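Dranar Household Services
Vacancies
Refreshments and Table Service Assistant (part-time, permanent)

Location: Ridgeway House
Hours: 26 per week, worked over the morning and afternoon shifts
Reports to: Leonie Ammann, Head of Hospitality
Reference: 281
Closing: end of September

About the post

Dranar Household Services wishes to appoint a Refreshments and Table Service Assistant to join the hospitality team at Ridgeway House. The building contains 15 meeting rooms on two floors, together with a large hall that is let to outside bodies for conferences, examinations and private receptions. The hospitality team is responsible for setting out drinks, trays and tableware before each booking, for attending to the rooms during longer events, and for clearing and restoring them afterwards.

The post has become vacant following an internal move. It would suit a person who has worked in a canteen, a hotel, a school kitchen or a similar setting, although applications are also welcome from those whose experience has been gained at home or in unpaid work. Training is given in all our procedures during the first month.

Main duties

The postholder will be expected to:

Lay out bottles, trays and tableware on the meeting room tables according to the booking sheet for the day.

Handle bottled drinks with care, carrying them upright between the store and the rooms and placing them on the tray so that they do not roll or knock against one another.

Keep the small cabinets tidy, wipe their tops and fronts, and report any loose hinge or damaged surface to the duty supervisor.

Clear tables promptly at the close of each booking, separating empty bottles from those which may be returned to stock.

Record the stock taken and returned, using the Wonico ordering system. No previous knowledge of this system is required.

Wash, dry and put away trays and jugs in the first-floor pantry.

Assist with larger functions in the hall, where as many as 2000 drinks may be served over the course of a season.

Carry out other reasonable duties at a similar level when asked to do so by the Head of Hospitality.

Our standard of table service

Applicants are sometimes surprised by how much of this work lies in placing ordinary objects well. A room at Ridgeway House is judged by its table. The tray should stand where guests can reach it without leaning across their papers, and soft drinks are to be brought to it one bottle at a time, held firmly and set down without noise. Bottles are never to be dropped in by the handful, even when a booking is running late. 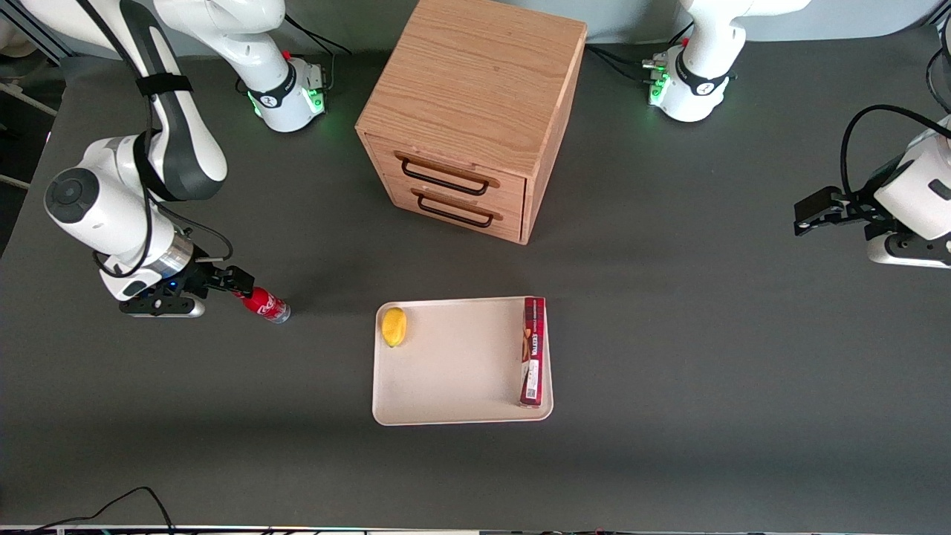
The same care applies when a table is being cleared. Bottles are lifted before the tray is moved, and the tray is wiped on both sides before it goes back to the pantry. Wooden furniture is not to be used as a resting place for cold drinks, as oak in particular marks easily and the cost of refinishing falls on the hospitality budget. Assistants who find a ring or a spill on a wooden surface should dry it at once and enter it in the room book -- a short note is sufficient.

Room plans are issued by Emil Eberhard, Bookings Officer, on the afternoon before each event. Changes made after four o'clock are telephoned through to the pantry and should be written on the plan in pencil by whoever takes the call.

Person specification

Essential:

A careful and steady manner of working, with attention to small matters of order and cleanliness.

The ability to follow a written room plan and to ask when any part of it is unclear.

The ability to lift and carry loaded trays over short distances. Reasonable adjustments will be made for applicants with a disability, and trolleys are available on both floors.

Spoken and written English sufficient to deal with guests and to complete the room book.

Punctuality, particularly for the early shift, which begins at seven.

Desirable:

A current food hygiene certificate.

Previous experience of table service or of looking after meeting rooms.

Willingness to work an occasional evening function, for which additional payment is made.

Terms and conditions

The appointment is permanent, subject to a probationary period of three months. Pay is at the second point of the Dranar hospitality scale, details of which are enclosed with the application form. Staff receive paid annual leave in addition to public holidays, a meal during any shift of more than five hours, and a uniform consisting of two tunics and an apron. Shoes are not provided but should be flat, closed and non-slip.

The working pattern is published four weeks in advance. Exchanges between colleagues are permitted with the agreement of the Head of Hospitality -- these must be entered on the rota before the shift in question.

The postholder will work mainly at Ridgeway House but may from time to time be asked to assist at the Zukier Rooms, a short walk away. Travelling time between the two buildings is treated as working time.

How to apply

Application forms may be collected from the reception desk at Ridgeway House between nine and five, or requested in writing from the Bookings Office. Forms should be returned in a sealed envelope marked with the reference given at the head of this notice. A curriculum vitae may be attached but will not be accepted in place of the form.

Applicants should give the names of two referees, one of whom should be able to comment on recent paid or unpaid work. Referees will not be approached before interview without the applicant's consent.

Those selected for interview will be invited to Ridgeway House for a conversation of half an hour with Leonie Ammann and one other member of staff. The visit includes a short practical exercise in which applicants are asked to lay and clear one table from a written plan. Speed is not assessed. Candidates who need any adjustment to the exercise are asked to mention this when replying to the invitation.

Informal enquiries about the duties of the post may be addressed to Leonie Ammann. Questions concerning the form or the date of interview should be directed to Emil Eberhard at the Bookings Office.

Dranar Household Services welcomes applications from all sections of the community. Applicants who have not heard from us by the end of October should assume that they have not been selected on this occasion.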